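Widesum Test Kitchen - Prep Bench Inspection, Bench 4
Site: Huvodbridge
Inspected by: Kittipong Wattanapong
Date: Sep 25, 2026
Checklist rev.: February issue

Ratings: OK / Minor / Fix before next use

1. Cutting surface
Board flat, does not rock when pressed at the corners: OK
Grain free of splits and raised fibers: OK
Board secured against sliding: Fix before next use
Comment: No mat under the board. It moved when pushed with one hand. Fit a damp cloth or the Dradel non-slip sheet from the drawer.

2. Knife
Edge free of chips: OK
Handle clean and free of grease: OK
Blade guard available at the bench: Minor
Comment: Guard found in the wrong drawer. Return it to the knife drawer.

3. Work surface and layout
Clear margin on all sides of the board: Minor
Unrelated items off the bench: Fix before next use
Raw produce bagged or in a closed container: OK
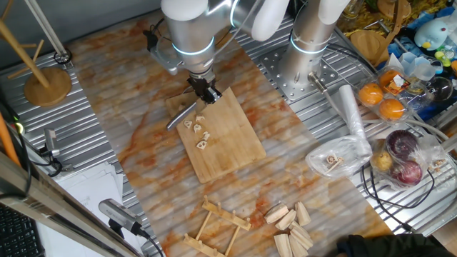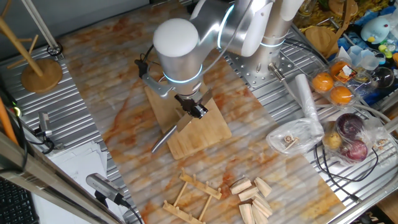
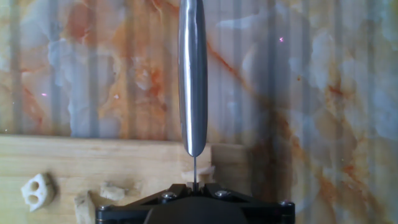

Item 3 was rated on the whole surface, including the side used for supplies. The rule is a clear margin of 15 cm between the board and anything that is not being cut. Loose parts count against this even when they are light - they roll or slide under the board and lift a corner. The slatted wooden rack and the pale blocks beside it, near the front of the marble surface in the first two views, should go to the shelf before cutting starts. The red onions and the potato can stay in their bag on the right. The cluttered far right corner is the reason for the second rating.

4. Cables and power
Cables clear of the cutting area: OK
Cables clear of produce: Minor
Comment: Black cables lie close to the bagged onions. Reroute behind the supply side and clip.

5. Cleaning
Board washed and dried upright: not checked, board in use
Sanitizer bottle labeled and in date: OK
Waste bin under 70 percent full: OK
Comment: Chaiyaporn supplies the replacement labels. Order one pack.

Follow-up
Fix items to be closed by the bench user and signed on the reverse. Minor items may wait up to 3 working days. Reinspect items 1 and 3 only.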